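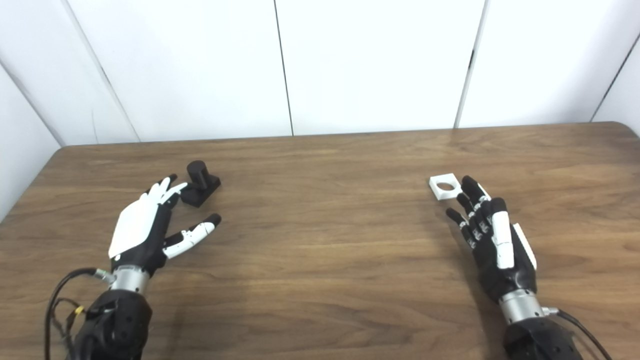 So how long should a battery rally car rest between stages? Long enough for the pack to drop back under 50 degrees, and on the loose stuff at Jurnholm that took us 4 minutes longer than the timetable allowed.

I'll admit I went in expecting the motors to be the weak spot. Florian Joly drove both Vorkuvex cars for us last August, same tyres, same fuel-free silence, and he kept telling me over the radio that the pull was fine but the car went lazy near the end of the long stage. The logs back him up. Once the pack passed 60 degrees the Stolotex controller trimmed the power, and he lost most of his time on the climb out of the quarry.
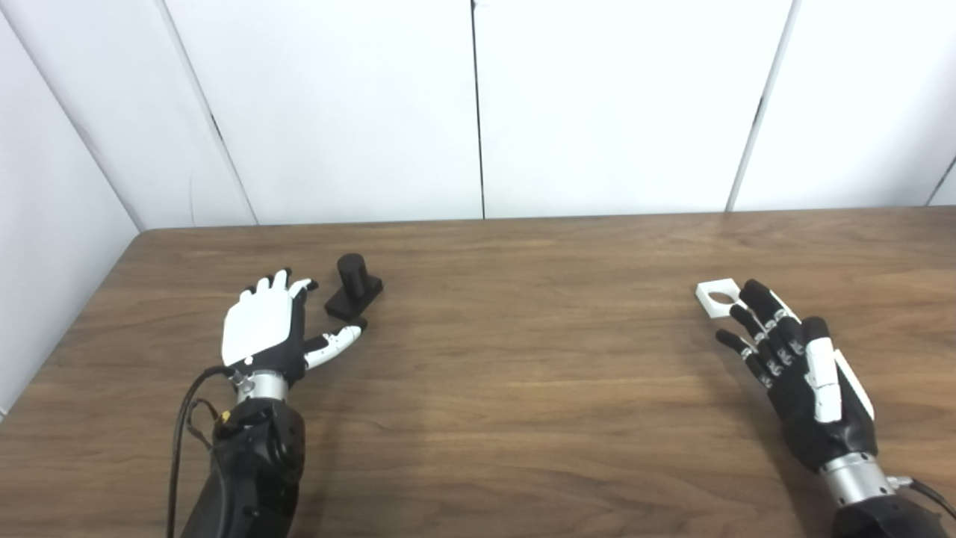
Tekle Beyene thinks we should have pre-chilled the packs in the service park, and I've come round to that. We only managed it on two runs, so I wouldn't hang a rule on them, but both were quicker over the last section! Tyre wear muddies things a bit, as does the rain on the second loop. I've left those stages in the table and marked them, and Section 5 goes through the cooling loop itself.

Last updated: May 18, 2025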